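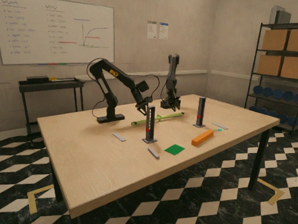 Render: two black robot arms on a pale wood-grain table

Ticket 484: Bat recorder at Stosotcombe saving files with the wrong time
Opened by: Hartmut Rothe
Status: Solved
19 July 2022

Hi all, me again (sorry!). The Strobel recorder on the north side of the Stosotcombe pond is stamping every file seven hours ahead. I pulled the card this morning and found 164 recordings, and going by the names most of the bats were flying around at breakfast. Would love that to be true, but no. The Prindmont unit is fine, same settings as far as I can tell.

What I've tried so far:
- New batteries, all four of them
- Set the clock by hand, looked right on the little screen, wrong again after a restart
- Swapped the SD card with the Prindmont one, no change

I need the times fixed before I send the summer counts to the county, so any ideas are welcome.

Reply from Pei-shan Tu
Hey Hartmut! Can you open the settings file on the card and tell me what it says next to "zone"? Also which firmware are you on? It's on the second screen if you hold down the menu button.

Reply from Hartmut Rothe
Firmware 17. I don't see a zone line at all! There's one for latitude, one for longitude, then it goes straight to gain. Longitude is 0, and I'm pretty sure I never typed that in.

Reply from Pei-shan Tu
Okay, that's our culprit. With no zone line the recorder works it out from the longitude, so yours thinks it's in England and resets itself every time it starts up. Put the real longitude in (don't forget the minus sign, I've done that one myself), save, and restart it 2 times. Please don't rename the old files by hand. Send me the folder and I'll shift the times in Trindgate, which keeps the original names in a side column.

Reply from Hartmut Rothe
Done, and the clock held through both restarts. I left it out overnight and the first file is stamped just after sunset, big brown bat by the look of it, lovely clean call. Folder is uploaded. I still have to check the longitude on the two spare units before they go out in September, but you can close this one. Thanks so much!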